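Home | Crafts | Paper | Print | Color

How Rubber Stamps Work

Reading time: 2 minutes

A rubber stamp is a small printing tool. It moves ink from a pad to a sheet of paper, and it can do this many times with the same picture.

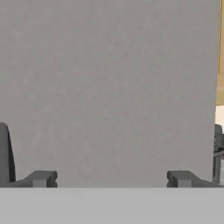 By Larasati Oei
Checked by Kirsten Hedegaard

Raised and lowered parts

Look at the bottom of a stamp. Some parts stick up and some parts are lower. The raised parts touch the ink pad and pick up ink. The lower parts stay clean. When you press the stamp on paper, only the raised parts leave a mark. Printers call this relief printing.

The picture on a stamp is backward. A letter that faces left on the rubber will face right on the paper. Stamp makers flip the drawing before they cut it.

What is in the ink?

Ink has two main parts. The first is color, which can be a dye or a pigment. A dye dissolves in liquid, the way sugar dissolves in tea. A pigment is a very fine powder that does not dissolve. Tiny grains of it float in the liquid.

Dye ink soaks into paper and dries fast. Pigment ink stays closer to the surface and dries more slowly — wait before you touch it.
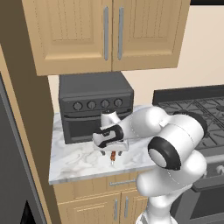

Why some prints look patchy

Paper is made of plant fibers. On rough paper, the fibers make small hills and dips, and the stamp may miss the dips. Smooth card stock gives a more even print.

Pressure matters too. Press straight down with an even push, then lift straight up. If you rock the stamp, its edges can leave extra marks.

Try it

Stamp the same picture 9 times in a row without adding ink. Number each print. The later prints will be lighter, as less ink is left on the rubber. Repeat the test on a different paper and compare the two rows.

Related
How Is Card Stock Made?
What Makes Glue Sticky?
Why Does Folded Paper Have a Grain?
The Bendbridge Paper Mill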